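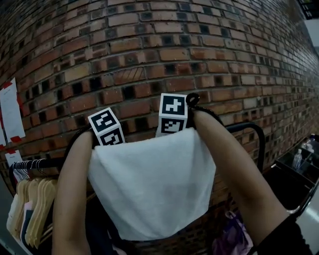 White towel over a black rail.

Flivorach 38 trekking pack, after a full season

I bought the Flivorach 38 last May from Haddad, the outdoor shop by the bus station, and I've been meaning to write it up ever since. It's had plenty of use now: day hikes, two long hut-to-hut trips and one very wet weekend up on the Litumow ridge trail. I love this pack!

Fit first, as that's what sold me. I have a short back and most packs this size end up riding on my tailbone. The Flivorach has a sliding harness with 5 positions, and on the second one down it sits just where I want it. The hip belt is wide and fairly stiff out of the box (give it a few outings before you judge it), and once it softens up it really does take the load off your shoulders. The highest point of the ridge trail is 2,330 meters, and I got up there with a tent, a stove and far too much food and still felt pretty cheerful about it.

The main compartment opens from the top and also through a long side zipper. I thought the zipper was a gimmick. Now I use it every single time, mostly to get at my dry socks without unpacking dinner. The lid pocket is big enough for a map, a headlamp, gloves and a snack, and there's a flatter pocket under it with a key clip. Side pockets are stretchy and deep, and I can reach my bottle without taking the pack off, which I could never do with my old Valludus.

Speaking of the Valludus, I carried that one for 10 years and it's still a tough pack. The fabric is heavier and I'd trust it more for hauling over sharp rock. But the Flivorach is so much lighter on the back, and the mesh panel lets some air through. My shirt still gets damp on a hot climb, just not soaked from collar to waist.

Rain: the cover lives in its own pouch at the bottom and goes on fast, even with cold fingers. We had hours of steady rain on the ridge and my sleeping bag stayed dry. The hip belt pockets did not! They aren't under the cover, so keep your phone somewhere else.

A few gripes. The chest strap buckle is tiny and fiddly with gloves on. The compression straps are longer than they need to be and flap around in wind, so I rolled mine up and put a rubber band on each. And the light gray color shows every bit of mud. Get the dark green if they have it.

I paid 80 dollars on the end-of-line rack, and for that money I don't think I could have done better. The seams all look good, the zippers still run smoothly and I've already got it half packed for the next trip.

Posted April 18, 2019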